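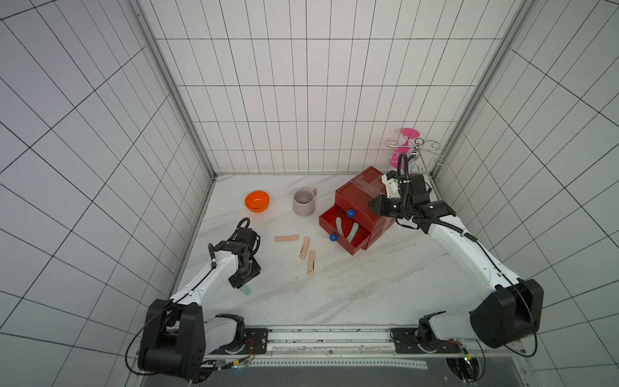

Why do tiles feel so cold?

Search this site Enter a word Go

Last updated: November

Perhaps you know this feeling. You get up in the morning, you walk without socks from the carpet to the bathroom tiles, and your toes want to go back to bed. The tiles are much colder than the carpet, you think. But if both have been in the same warm flat all night, they have almost the same temperature. How is this possible?

Your skin is not a thermometer

A thermometer tells you how warm a thing is. Your skin does a different job. It notices how quickly warmth is going out of your body or coming into it. The skin of your foot can be 33 degrees, and the floor is usually cooler than this. Warmth always travels from the warmer thing to the cooler thing, so it goes from your foot into the floor.

When the warmth leaves fast, you say "Cold!" When it leaves slowly, you hardly feel it.

Fast materials and slow materials

Stone, glass and baked clay let warmth pass through them quite easily. We call such a material a good conductor. Metal is a still better one. When you stand on a tile, the warmth of your foot goes down into it, spreads out, and more warmth must follow.

A carpet is full of small spaces, and in these spaces there is air. Air that cannot move about is a very poor conductor. The top of the carpet becomes warm under your foot, and the warmth stays there. A woollen jumper works in the same way. The jumper does not make any heat, it only keeps yours.

Wood is between the two. This is why a wooden spoon can stay in the soup and you can still hold it, but with a metal spoon you must be careful.

Try it at home

You need a metal tray, a wooden board and a folded towel.

1. Leave all three things in the same room overnight, away from the sun and from the heater.
2. In the morning put one hand on the tray and the other on the towel. Which one feels colder?
3. Now keep your hands there for 60 seconds. Has the feeling changed?
4. Do the same with the wooden board and the towel.
5. Put an ice cube on the tray and another of the same size on the board. Guess first which will melt sooner, then wait and look.

Many children guess the board, as it feels warmer. But the tray brings the warmth of the room to the ice more quickly, so the ice on the tray is the first to become water.

A question to think about

In hot countries many people like to have tiles or stone on the floor. Can you explain why? And what happens to your feet on the tiles beside a swimming pool, when the sun has been on them all day?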